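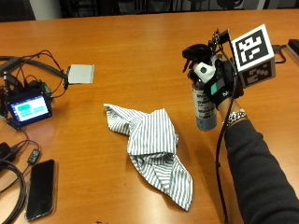
Jasdale Parish Minutes – transcribed text, release 2

Contents
The set holds plain-text transcriptions of 51 minute books from the parish of Jasdale, one file per book. Page breaks are kept as a line holding only the page number. Blank pages have no entry.

Files
books/ – the transcriptions, UTF-8, Unix line endings
index.csv – book number, first year, last year, page count
names.csv – surname variants and the form used in the index
CHANGES – differences from release 1

Spelling
Original spelling and capitals are kept. Abbreviations are left as written, apart from the raised letters in "Mr" and "Revd", which are brought down to the line. Words that could not be read are given as [...]. A doubtful reading is followed by [?].

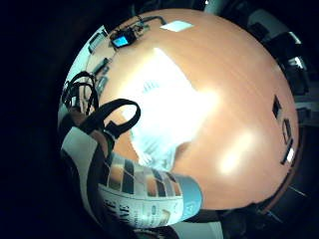

Line endings in the books do not match line endings in the files. Words split across two lines have been joined and the hyphen dropped. Where a word was split across two pages, the whole word goes on the first.

Checking
Each page was typed once and read against the original by a second person. Some 20 pages in book 11 have water damage and were read once only; they are marked in index.csv with the letter W.

Known faults
Sums of money in the margin are sometimes placed one line too low. The Lellon field name appears in four spellings and has not been made uniform. Book 11 has two pages numbered 51 – both are kept.

Loading
The Vulisero reader opens the folder directly. Other tools should treat index.csv as comma-separated with a header row. Dates before the calendar change are left in the old style.

Licence
Free to copy and reuse with credit to the Jasdale transcription project. Corrections are taken in until the end of July.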